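Grippers go to bed early at Varlow open day

Visitors asked to guess what a robot might one day do for them mostly said the ironing. Varlow, which held its annual open day in June, is starting with the snacks. 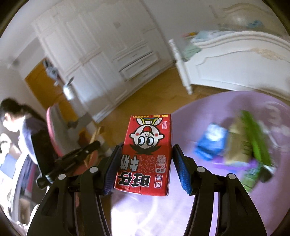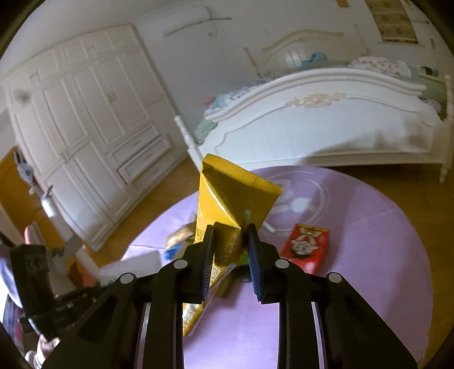
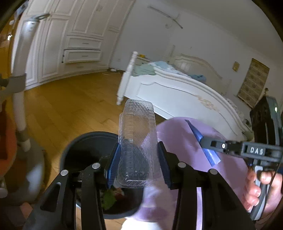

Small goods and packaging, handled at bedroom scale during the Varlow demonstration.

The firm makes hand-held grippers, which a person squeezes to pick things up so that a machine can later be taught to do the same. It is a humble sort of robotics, in that the clever part is still a human being with a sore thumb. The doors opened at ten in the morning and by noon the visitors' book had 266 names in it, two of them apparently the same child.

Leonie Sauerland, who runs the demonstrations, had promised "ordinary household objects doing ordinary household things", and could not be accused of overselling. People who had come for backflips were offered packets. Most of them stayed, and a fair number became quite partisan about the packets.

"Everybody thinks the heavy things are hard," Sauerland told the first group. "Heavy things are fine. Give me a heavy thing any day. It's the crisp bag that ruins your afternoon."

She went on to explain why at some length. A small drinks carton has corners and keeps them. A soft packet changes its mind as soon as it is touched, and a clear plastic tub is there or not there depending on the light, at least as far as a camera is concerned. A person sorts all this out without looking up from the telephone. A machine has to be shown, and then shown again with the tub turned the other way round.

How many times it has to be shown was the most popular question of the day. The answer, on a sheet taped up beside the tea urn, was that the current set of tidying tasks runs to 942 recordings, and that the team would like a good many more. One man read this twice and asked whether it wouldn't be quicker to tidy up. Sauerland said that it would.

Visitors were then allowed to have a go. The task was to lift a packet by its sides, carry it a short way and put it down without crushing it, and 68 people queued to try. The standard was mixed. Children under ten did well, having no theories. Several adults gripped as if the packet might escape, and one retired engineer gave a running commentary on the linkage while his biscuits were reduced to something you could have poured.

Heledd Skyrme, visiting from the Tirnitz housing trust, had a more practical interest. The trust has been looking at what might help tenants who find bending and gripping difficult, and she has sat through a lot of presentations on the subject.

"I've seen the films with the music," she said. "I wanted to see somebody pick up rubbish. My tenants don't need a thing that can dance, they need a thing that can find the lid."

She asked when such a machine might be ready for a real flat with a real carpet. Sauerland declined to give a year, which Skyrme said was the first sensible answer she had been given since she started asking. The two were later seen deep in talk over the matter of door thresholds, and could not be tempted away by cake.

The afternoon session was given over to Mabula, the firm's name for the software that is supposed to learn from all this careful carrying. It was shown on a laptop, as a series of coloured lines. The coloured lines went where they were meant to, according to the person pointing at them, and there was polite applause. Attendance fell off a little at this point, the sun having come out.

Questions from the floor covered privacy (recordings are made only in homes where the household has agreed to it), cost (no comment), and whether the machine would be able to tell clean socks from dirty ones. This last produced a silence and then a short discussion among the staff, who seemed not to have settled it between themselves.

Varlow plans a second open day at its Zeltach site later in the year, with bathrooms promised. Entry is free, children are welcome with an adult, and anyone wishing to try a gripper is asked to put their name down at the door. The biscuits used in the handling task are not for eating, a notice that had to be read out 2 times.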